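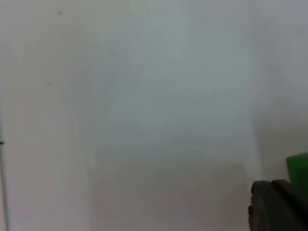

FLOSSTEAD — Mellor State lost its best midfielder and gained a goalkeeper before lunch on Tuesday, and the athletic department managed to announce the two things in the wrong order.

The first email, sent to reporters at breakfast time on 28/07/2020, welcomed goalkeeper Esperanza Barrios to the women's soccer program and said she would "line up behind captain Esperanza Palacios this season." The second, which arrived before most people had finished reading the first, said Palacios was leaving.

Palacios, a senior who started every match of her three years at Mellor, will turn professional with Humura, the club across the state line that has been after her since January. She posted the news herself, under a photo of her dog, while the department was still working on its wording.

"I told Coach on Sunday," Palacios said by phone. "I told my mom before that. I figured the website would catch up."

She leaves with 22 goals, an impressive number for a player whose job description was mostly to stop other people from scoring. Nine of them came last fall, when Mellor reached the conference final and lost it to Flalunon on penalties, a subject still best avoided in most Flosstead diners. She took the first kick that night and made it. The four that followed are in the record book for anyone who wants to look.

Humura did not disclose the length of the deal. The club said only that Palacios would wear No. 13, the number she wore at Mellor, and that she would report as soon as travel rules allow. Its coaches have seen her train exactly once in person and have otherwise relied on video, much of it shot by parents with strong opinions about the referee.
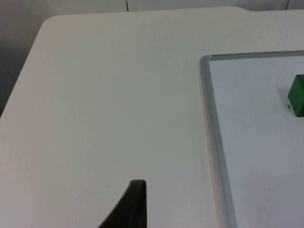

A new Esperanza

Barrios comes from Flalunon, of all places, where she was the goalkeeper in that final and saved two of the penalties. Mellor fans who spent the winter saying unkind things about her on message boards had a busy Tuesday afternoon deleting them.

She has two years of eligibility left and said she picked Mellor for its nursing program, its coaching staff and the chance to play in front of a crowd that already knows her name. "They were yelling it pretty loud last time," she said.

The two Esperanzas have met, briefly, in the handshake line. Barrios said she had been looking forward to playing on the same team for once, and learned that she wouldn't be from the same email everyone else got. Palacios has since texted her the name of a decent landlord.

The signing fills a real hole. Mellor used three goalkeepers last season, one of whom was a center back in borrowed gloves, and conceded in all but a handful of its matches. Barrios is tall, loud and quick off her line, and she kicks the ball a very long way, sometimes to a teammate.

Replacing Palacios will be harder. The coaching staff said the job is open and that several players will get a look in camp, the usual way of saying there is no plan yet. Two sophomores split time beside her last year and either could move over. A third option is to change the formation altogether, which Mellor tried for one half in the spring and then stopped mentioning.

If there is a season

Whether any of this matters before winter is another question. The conference has yet to say if fall soccer will go ahead, and has promised an answer each week for the past several weeks. Mellor's players are training in small groups, bringing their own water and filling out a health form every morning. Should matches be played, the current draft limits attendance to 100 people, families included. The home side of the bleachers at Flosstead has seen smaller crowds, though not since Palacios arrived.

Her decision was not about the virus, she said, or not mostly. Humura's league has a schedule on paper, and hers at Mellor did not. She plans to finish her degree online and is nine credits short, one of them in bowling.

The department sent a third email shortly after noon, correcting the first. It wished Palacios well, welcomed Barrios again, and got the captain question out of the way by saying a new one would be chosen by team vote during camp. Season ticket holders who ordered a Palacios jersey may exchange it at the ticket window or keep it. As of Tuesday evening, the online store was still selling them at full price.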